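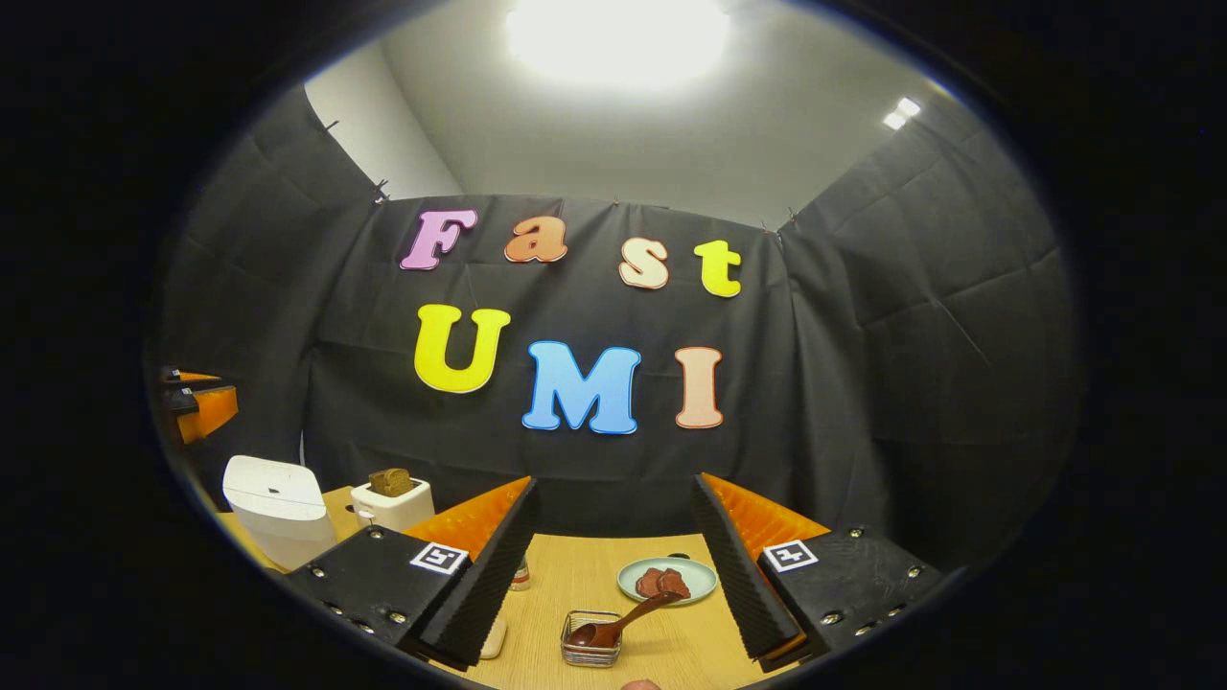 Recording grasping demonstrations for a student module: how many, and how varied?

Clirkotbridge Robotics Society
Posted Wednesday in Teaching and Student Projects

Our second-year group is preparing a breakfast-serving task for its assessed project. Students record demonstrations with hand-held grippers, and a policy is then trained on the recordings. The module guide asks for 152 demonstrations per group. An earlier cohort submitted that number and its policy failed whenever the plate was moved by more than a hand's width. We should be grateful for advice on whether the number ought to be raised, and whether objects should be moved between recordings.

Sfeir Teaching Laboratory

The number in your guide is adequate for one fixed layout. For a layout that changes, we ask our own students for 1000, shared between all members of the group. Objects should be moved after every 10 recordings, and the new positions entered in the log before work resumes. Please also ensure that each student records in every session - otherwise the policy learns one person's habits. Recordings in which a marker on the fingers is covered should be set aside and repeated.

Gerklow

2000 is better. More data always helps.

Clolura Schools Programme

We would not entirely agree with the previous reply. One of our groups reached almost 2000 recordings and gained little, as the plate had stayed in the same place throughout. We would advise settling the range of positions first and marking it on a paper plan. Time should also be reserved for testing; our timetable allows two afternoons, and groups that start later seldom complete their report.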